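Bruda Two-Arm Bench Station
For staff kitchens, test kitchens and meal-service counters

The Bruda is a bench station with two robot arms, sold and serviced in Australia by Ollalberg. It takes over the repeated part of reheating work: door, load, time, start, door again. It works with the microwave you already own, including models with a push-button door release, and needs no network connection to the appliance.

The station is taught at your own bench. A Sakell technician sets up the arms, then one of your staff guides them through each task until the station can repeat it. Allow 4 visits for a standard kitchen.
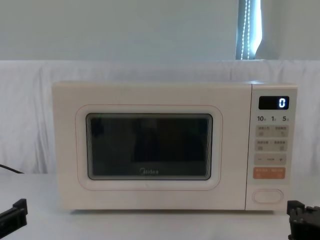
Panel labels can be in any language. The arms learn where a button sits and how far it travels, so a site that changes its microwave will need a new teaching visit, but no new parts.

What changes for staff

The Mösli meal service has run a Bruda on its lunch counter since August. Hermine Pichler manages the counter and kept the same roster. The person who used to stand at the microwaves now plates and checks temperatures, and the late shift has picked up the labelling. "We had two people who didn't want to work beside it," she says. "One came round. The other moved to the cold side, and that's fine by me."

Temperature checks remain a staff job. The station does not probe food and should not be set up to replace the person who does.

Bench layout

Keep the front of the bench clear across the full reach of both arms. Run power leads along the back and leave the microwave's side vents open. A plain backdrop behind the appliance helps the wrist cameras, and plain cloth is fine.

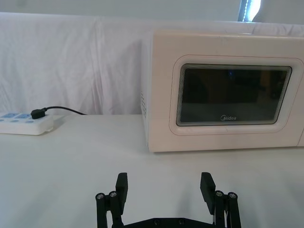

Wrist camera view, gripper open. Power strip to the left of the microwave, lead along the back.

Strong light from a window can affect the cameras at certain times of day. Tell the technician which way the bench faces when you book.

Grippers

Each arm carries a black two-finger parallel gripper. Fingers can be changed by kitchen staff with the hex key supplied; the linkage should only be opened by a technician. Wipe the fingers down at the end of each shift with a damp cloth — no spray cleaners on the pivots.

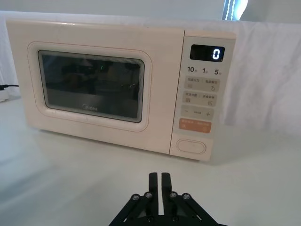
Pressing force is set separately for each button during teaching. Door releases usually need more than the start button, and older ones can stick, so have the technician test yours before signing off.

Specifications
Arms: 2
Cameras: one per wrist, one at chest height
Weight per arm: 31 kg
Gripper finger part no.: 41
Service interval: 500 hours

Orders and site visits: Nithin Fernandes, Ollalberg
Training and rosters: Xuân Ông, Sakell
Page updated 24/06/2020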